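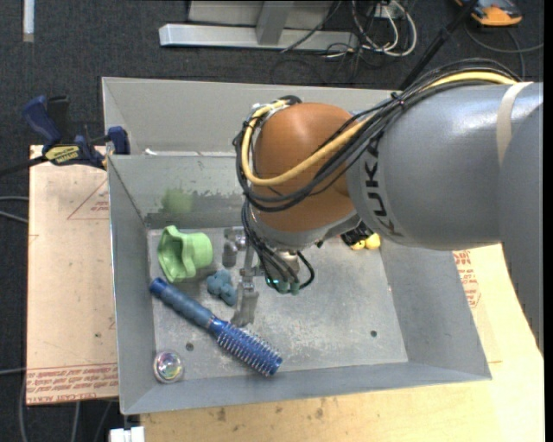 Bin Picking Cell – Walk-Around Before Budget Sign-Off
Site: Skevetti, upstairs workroom
Checked by: Iraklis Giannakopoulos
Copy to: Stavros Karamanlidis
Date: 29 August 2024

Stavros, thank you for being patient with me on this one. I know you wanted plain yes and no answers for the equipment plan, and I have tried, but you know how I am, so please read the comments too (the money is mostly in the comments).

1. Cables along the arm tied and clear of the joint
Partly. The bundle is held with a cable tie near the top of the gray link, but the black and yellow cables swing across the front of the orange housing, and one of the thin ones makes a loop lower down. I would love to see a proper dress pack in next year's plan. Wuseo quoted us $493 for theirs, fitting not included.

2. Gripper and connectors, spare parts on the shelf
No spares at all. Please add one set of fingers and one connector lead. Onska says 8 weeks for the fingers, so September would be a good time to order.

3. Bin held firmly to the table
Partly. There is a blue and black bar clamp on the edge at one corner, and a very good clamp it is, but I would like proper brackets before we call this permanent. Small money. Put down 10 brackets and we'll have some left for the second cell.

4. Bin condition
OK for now. The floor is scratched and worn in patches and the wall has some dark streaks, all cosmetic as far as I'm concerned. Don't budget a new one.

5. Table suitable for the long term
No. It's a wooden top with two dark stains by the front of the bin, and I'd feel much happier with a steel bench under this kind of work. Vasilakis makes one with leveling feet – ask for the price with delivery up the stairs, please!

6. Floor free of loose cables
No. White cables are in a tangle behind the table and more gray ones hang down at the side. Floor trunking, 20 meters, plus an afternoon for whoever fits it.

7. Test objects
OK. The hairbrush, the green cup-like piece and the clear ball are a nice awkward mix, and they cost next to nothing. Keep a small line for more of the same.

8. Guarding and emergency stop
Not assessed on this walk. Needs its own visit with the supplier, and no purchase order for the second cell until that's done.

Items 3 and 6 can come out of this year's maintenance money if you agree. The rest goes to the new budget, with item 5 first.

I.G.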